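Two Streets, One Long Walk: Ninach Neighbors Get Ready for the Curb Project

Good news for anyone who walks, pushes a stroller or rides a bike through the west side of Ninach! The street survey that neighbors have been asking for since last winter is finally under way, and the first stretch to get a close look is the long straight run between the old Halvorsen yard and Dirnano Hill. Crews from Clurer, the small engineering office that won the job, started at the low end on Tuesday and are working their way up block by block.

If you live out here you know the stretch. It's narrow and it's straight, and from the bottom you can see all the way to the trees. People use it for everything: the walk to the bus, the evening loop with the dog, the shortcut to the bakery on Saturday mornings. It was never a grand street and we love it anyway. The survey covers 1,898 feet of curb, counting both sides, and every foot of it will be measured, marked on a map and given a grade from good to poor.

The asphalt part is the one most of us picture when we talk about the street. The surface is worn and patchy, and there is only a narrow strip of sidewalk in front of the buildings on the left as you head up. Past the covered porch, the ground between the low white wall and the curb is a jumble of stones and scrubby plants, and that spot has come up at every single street meeting we've been to. Several neighbors would like to see it cleared and planted. Others would be happy with a bit of plain, flat sidewalk – somewhere to step when a delivery van comes through.
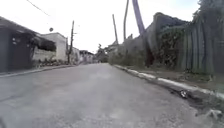 The asphalt stretch, looking toward the trees at the far end.

The planting idea is the one that has us most excited. A group from the neighborhood has already started 400 seedlings in backyards and on windowsills, mostly tough, low-growing things that don't mind dust and a dry August (lavender, thyme, a creeping sedum that will grow in almost anything). The plan is to put them in along the wall sides once the survey is finished and the city has said which strips can be used. Not every strip will qualify. Some will be needed for sidewalk, and the utility poles have to keep a clear space at the base so the line crews can get to them. Still, even if only half the strips come through, it's going to smell wonderful out there next summer!

Clurer's people have been very patient with questions. They stopped several times on Tuesday to show passersby how the grading works, and it's simpler than you might think. A curb that is straight and whole gets a one. A curb that has settled or chipped but still does its job gets a two. Anything broken, missing or sunk so low that water runs over it gets a three, and the threes go to the top of the repair list. Sidewalks are graded the same way, with an extra note for width. They'd like residents to hold off on moving any loose stones until the notes are done.

There is money for this, too. The city has set aside enough in the first round to rebuild nearly 800 feet of curb, and the repair list will decide where it goes. A second round could follow next year, depending on the budget vote. Bids for the first round are expected in May. 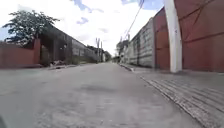 NINACH, West Side – May

The concrete stretch is a different kind of street, and it will get a different kind of attention. The road is pale and worn, with small cracks and a fair bit of loose grit, but there's a raised sidewalk on the right with a ribbed surface, and it gives people on foot a place of their own. Several of the parents who walk this way to school told us they'd love to have that same grooved finish carried on along the rest of the route. We think it's a great idea. It has some grip to it on frosty mornings, and it looks smart as well.

Drainage is the bigger question on the concrete. Residents have asked for the low spots to be checked, and the survey team will come back after a good rain to see where water sits and for how long. If you have noticed a puddle that hangs around for days, please write down where it is and drop a note in the box at the Halvorsen gate. A sketch is fine. So is "by the rust-colored wall" – the team knows the walls by now.

And what about those walls? They're private, so they're outside the project, but a few ideas are going around all the same. The long gray block wall has streaks from years of weather, and a couple of households have talked about a mural or some climbing plants if the owners agree. Nothing has been decided. Anyone who wants to paint or plant against a wall needs a signed yes from the owner first, and the forms are at the Dirnano Hill library desk, next to the bus schedules.

While the survey is on, the street stays open. Expect short stops on weekday mornings when the crew is measuring across the road, and please give them room. Trash pickup doesn't change. If you usually leave a car along the curb on the asphalt stretch, the crew would be grateful if you could move it by 8 a.m. on the day your block is marked. Small paper notices will go on doors the evening before.

There's a neighborhood walk coming up as well, and we hope to see lots of you there! We'll start at the Halvorsen gate, go up one side and come back down the other, and anyone can point out what they'd like fixed along the way. The whole thing takes less than an hour at an easy pace, and kids and dogs are welcome. Twelve households have already signed up, and one of them has promised lemonade at the top. Bring a hat, as there isn't much shade until you get up to the trees.

Survey maps will be on display at the library as each block is finished. The first two sheets should be up by the end of the month, with a notebook beside them for comments.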